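Crockery news from the Altcombe hall kitchen

The noodle lunch raised 620 pounds, which is more than the last one and a good deal more than the one we don't discuss. Afterwards came the usual debate over where everything lives.
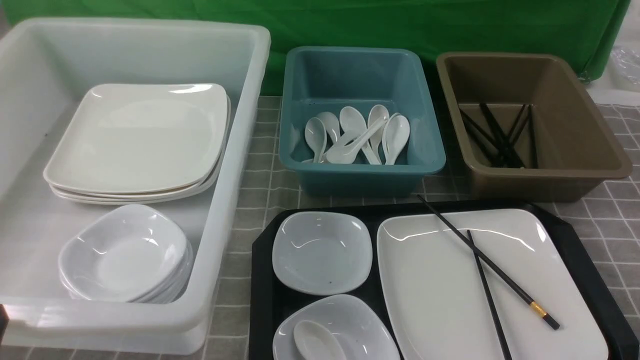
ALTCOMBE, 17/10/2020. Anas Farouk has settled the matter with tubs. Square plates and bowls go in the white one, soup spoons in the teal, chopsticks in the brown. There is to be no fourth category, and "miscellaneous" has been banned by name.

If you have taken a spoon home to Wike by accident, the teal bin would welcome it back, and no questions will be asked beyond the obvious one. Forks remain in the drawer by the urn, for those who gave up early. The next lunch is in May.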